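Section 13. First pick test

Do this only after the arm has homed cleanly twice in a row. The Riltesent kit manual says you can go straight from wiring to picking. I wouldn't, and neither would anyone else who has used the bench at the Clarndale workshop.

1. Lay the gridded cover on the table and smooth it by hand. A few ripples are fine. The grid is for your eyes — the software ignores it, whatever the Zustomden forum claims.

2. Set the shallow dish to the left of the gripper's rest position and put the potatoes in it. Leave part of the dish clear.

3. Open the wrist camera view and set grip force to 60. The default is 173, a number I have never seen justified.

Caution: Keep your free hand on the stop button for the whole test.

4. Run a single pick at low speed. Watch the wrist view for two things: fingers close together and parallel before the reach, and one finger on each side of the potato during the hold.

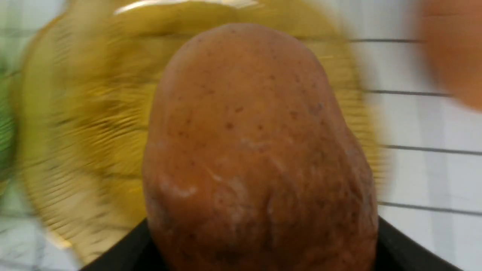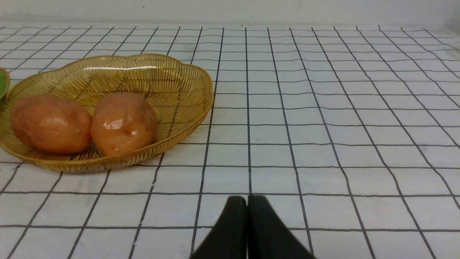 5. Stop the arm and check the skin for new marks. Start with a potato you have already looked over, or you'll blame the gripper for scuffs that came from the store.

Note: Streaks behind a held potato are motion blur. Don't refocus the lens over them.

6. Repeat until you get 13 clean picks. The maker promises around 3000 between adjustments. Maybe so, but I recheck the finger gap every December and whenever the Gallagher mount has been off.

If a pick fails, lower the speed before you touch the force setting.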